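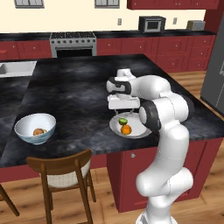
Reading time: 2 minutes

The Astley pottery opens its doors to visitors twice a year, and in January I finally went. It sits behind the old Sokol hall, at the end of a lane with no pavement, so wear decent shoes. Parking is free but the yard fills early.

Miloslav Vrabec met our group at the side entrance. He has run the casting shop for years and speaks quietly, so it pays to stand near the front. We began with the clay, which arrives dry in sacks and is mixed with water in a tank the height of a man. It then goes through a sieve and past a row of magnets that pull out bits of iron. A speck of iron leaves a brown spot on a white plate, and the plate is sold as a second.

Plates are pressed on a turning mould. Cups and jugs are cast from liquid clay in plaster. Handles are still stuck on by hand, and I could have watched that bench all morning. The pieces dry for 24 hours before the first firing and get 48 if they are large – serving dishes, mostly.

The kiln room was the warm part of the visit. There are two kilns, one for each firing, and we were allowed as far as a yellow line on the floor. Photos are fine everywhere except in the glaze room, where the recipes are pinned up on the wall.

Alžběta Ondrejka took over for the decorating floor. Most patterns go on as transfers now, but she still paints the banding on the Prarkano range herself. She let one of the children try a blue line on a spoiled saucer. It wobbled, and he took it home.

The tour ends in the shop. Seconds are on the back shelves, and I bought six side plates from the Sesteo range, plain white with a slight lip. The café does soup and rolls until two o'clock. The soup was leek, and a bit salty.

Book ahead by phone, as the online form wasn't working when I tried it. The stairs to the decorating floor are steep and there is no lift.

We use cookies to improve your experience on this site. Accept | Manage settings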